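Kitchen sponge

A kitchen sponge is a soft block full of holes that soaks up water and helps you get food off dishes. I've been writing up household things for this site for a while now, and the sponge is the one I was most looking forward to (my family will back me up on that).

Where the word comes from

The first sponges were animals. Sea sponges live fixed to the bottom of the ocean and feed by pulling water through their bodies, and people around the Mediterranean were washing with their dried skeletons in ancient times. Divers brought them up, and whole island towns lived off the trade. You can still buy a natural one, usually for the bath, and they're lovely and soft - but I wouldn't take one to a lasagna pan!

What they're made of now

Most sponges in the store are either cellulose or plastic foam. Cellulose comes from wood pulp. It goes stiff when it dries out and swells up again under the tap, and it holds a lot of water. Foam is usually polyurethane, which stays springy wet or dry and tends to cost less. The rough side, when there is one, is a pad of tangled synthetic fibers, often with a gritty mineral stuck on to give it bite. The pad is glued to the soft part in big sheets and then the sheets get cut into blocks.
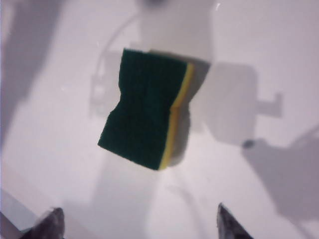 Two-layer scrub sponge with a green scouring pad and yellow foam.

Colors are a loose sort of code. Green pads are generally the rough ones, and blue or white often means a gentler pad for nonstick pans and glass. Every maker does its own thing though, so read the wrapper. My neighbor Dinesh Dhillon went at a glass stovetop with a heavy-duty pad and the swirls are there for good.

Keeping one clean

A damp sponge with crumbs in it is a very nice home for bacteria. Squeeze it out, stand it on its edge, and let the air get to it. Some people microwave theirs soaking wet, which can knock the germs down, but never do it dry or with any metal in it, as it can catch fire. I mostly just throw mine out every couple of weeks, sooner in August when the kitchen in Plaltness gets sticky and everything smells by noon.

Other choices

Loofah is the dried inside of a gourd, and it scrubs better than you'd think. Pankaj Dixit grows them up a fence in Dondwood and gave me a bagful last year, so I'm still working through those. Dishcloths and brushes do the job too, and a brush dries a lot faster.

See also: Dishcloth, Loofah, Steel wool, Sea sponge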